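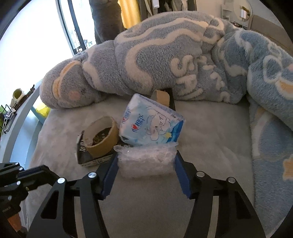 Po-yen Tse thinks I am being unfair to the new Druvix laptops, and that anyone who has watched the company for as long as I have ought to give it the benefit of the doubt by now. So I am writing the week up properly, with what I saw kept apart from what I already believed.

25 October 2018

Starting point, for anyone reading this later: the claim on the Druvix site is that the new model exports a long layout job in half the time of the old one. No word on which job, which software, or whether the machine was plugged in. I have read that same sentence, with the year changed, for every model they have put out since I started in the print room.

Test job is the Holtthorpe catalog again. 3,446 linked files, most of them product shots, plus the index that always gives trouble. Same file on both machines, same fonts, network off. Ran the export 3 times on each. Did the old laptop first, in the morning, and the new one after lunch. Should have swapped them on a second day and didn't.

Result: the new one is faster. Not half. On the first run it was well ahead, on the second less so, and by the third the fan was going hard and the two were close enough that I would not want to argue about it in front of a customer. Po-yen says the third run doesn't count, as people don't export a catalog over and over. We did it seven times the afternoon Holtthorpe kept changing the prices.

Color. Out of the box the new screen looks better, and everybody who walked past said so. It is also a lot brighter, and brighter always looks better for the first ten minutes. Turned both down to our usual level and put the proof sheet next to them. The reds on the new one are still a little hot. Could be the profile. I have not built a new one yet and won't call it a fault until I do.

Keyboard: don't like it. That is taste, ignore it.

Ports: one kind only, so the old card reader needs an adapter, and so does the drive with the archive on it. The adapter from Lau dropped the drive twice in an hour. Tried a different cable and it held, so maybe the adapter is fine. Marked the bad cable with red tape. Please don't put it back in the drawer.

Grulo still opens the old plates file with the layers merged. Same on both machines, so that one goes to Grulo and not to Druvix. I wrote to them about it last December and got a very friendly answer.

On price, we are at nearly $2,000 each before adapters. For that I want more than one good run out of three. Po-yen's point is that the old ones won't get the next system update, and I can't really answer that except to say we skipped the last two updates and the catalogs went out.

Still to do:
Build a profile for the new screen, measure the reds again.
Repeat the export with the order swapped, new machine first.
Try it on battery.
Ask Druvix what file they used. Po-yen has offered to write the email, and says mine sound like complaints.

Old machine stays on my desk until the second round is done.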